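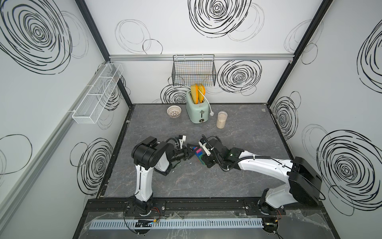 The two-arm enclosure at the Lestudden shared workshop, with toy blocks between the grippers.

Member Profile: Two Arms on One Rail
Jan 8, 2018
4 min read

Higinio Varela joined the Lestudden workshop to repair a lathe and remained a member after the lathe was returned to its owner. His present project occupies a bench near the rear wall. It consists of two small robot arms bolted to a single black rail, with a three-walled enclosure built behind them. He began the work in August with Brândușa Ghiță, a fellow member who is responsible for the wiring and most of the software.

The decision to use one rail was made early. "We first had each arm on its own plate, and every time someone leaned on the bench the plates shifted," Mr. Varela said. "We would spend the evening measuring the distance between them again. Now the bases share a rail and we measure once."

Visitors to the workshop tend to ask about the walls, which are covered in white panels bearing large black spirals and loops. Ms. Ghiță drew the originals by hand with a brush marker and had them printed at full size. "Plain white panels gave our software very little to hold on to," she said. "I did consider a checkerboard, but I wanted something I would not mind looking at for a whole winter." She made 14 drawings and kept 9 of them.

The members have given the enclosure the character of a small kitchen. A mint-green toaster with two slices of toy bread stands against the back wall, between a small bowl and a lidded jar of pale grains. Baskets hang from aluminum rails on the back and left walls. The floor has a dark marble pattern, which Mr. Varela selected from a supplier's remnants.

Much of the current work concerns toy building blocks, which the arms are intended to pass and stack between them. Mr. Varela described the task as harder than it looks. "One gripper has to hold firm and the other has to arrive gently. If both of them push, the blocks go across the floor." The pair have set themselves a target of 10 consecutive handovers without a correction. Their best run to date is 3.

Wiring remains a point of friendly disagreement. A light blue slotted duct runs along the front of the bench, and Ms. Ghiță would like every conductor inside it. "Higinio keeps adding things," she said. "I close the duct, and the next week there is another red and black pair coming out by the base." Mr. Varela did not dispute the account.

Members wishing to use the enclosure should speak to either builder in advance. The bench supply must be switched off before any work is done near the bases.

We use cookies to improve your visit. By continuing to browse, you accept our cookie policy.

© 2018 Lestudden Workshop. All rights reserved. | Contact | Back to top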